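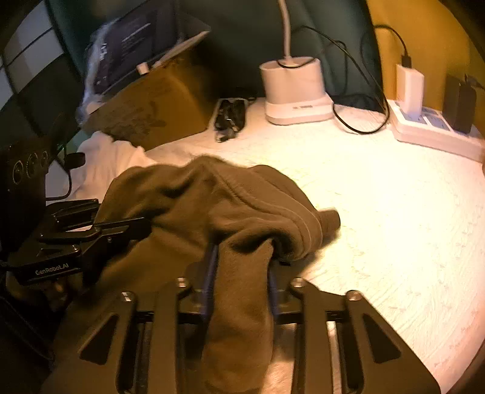
A hand-held gripper with its fingers closed on a fleece cloth, at the Mudville bench. The bracket on the left carries the name GenRobot.AI.

Anoma Mollah has spent the better part of a winter picking up a cloth and putting it down again. She has a degree and a half, by her own count, and says her mother has stopped asking what the work is for.

"I tell her we compare grippers," she says. "She says, compare them to what? And that is a fair question, so I change the subject."

Mollah runs the handling trials at Mudville, a small outfit that tests grippers for people thinking of buying them. The clients tend to arrive with a favourite and want to be told they were right. Her colleague Ashraful Samarakoon writes the reports in which they learn otherwise. "I have a very soft way of saying no," he says. "It runs to 30 pages."

The current round began in November and covers hand-held tools with two parallel fingers, the sort a person carries to the object and closes on it. Blocks and bottles were dealt with early. Fleece has taken up everything since.

"A block has the decency to stay the same shape," says Mollah. "You grip fleece in the middle and you have a mushroom. You grip it near the hem and you have a flag. Then someone asks for the success rate, as if we'd all agreed what success was."

They had not agreed. Samarakoon wanted a lift to count if the cloth left the table. Mollah wanted it held by a fold she had chosen beforehand, and released without a fingertip dragging it back. The argument lasted 7 meetings and she won it, which cut the number of good lifts in the first batch from 1,818 to 414. He still brings this up.

"We had a lovely graph," he says. "It went up."

I ask which tool she would take home. She declines to name one, then talks at length about hinges. The two house rigs, known as Pitel and Fundo, differ mainly in how the fingers meet: Pitel's tips touch first and the rest follows, while Fundo's come together flat. On thin cotton, Fundo was plainly better. On fleece, Pitel bit into the pile and held on – rather too well, as it would not always let go.

"People ask about grip force," she says. "Hardly anyone asks about release. You'd think they were planning to keep the thing."

And the cameras? Samarakoon sighs before she can answer. A fold that hides the fingertips also hides the moment of contact, and he is the one who goes through the recordings afterwards, deciding when the grip began. He favours a second view from the side. Mollah would sooner have a lighter tool, and points out that it isn't his wrist.

The next client, Seneviratne, has asked for towels. Mollah has already bought them, in two thicknesses, and Samarakoon has already queried the receipt.

Mar 30, 2021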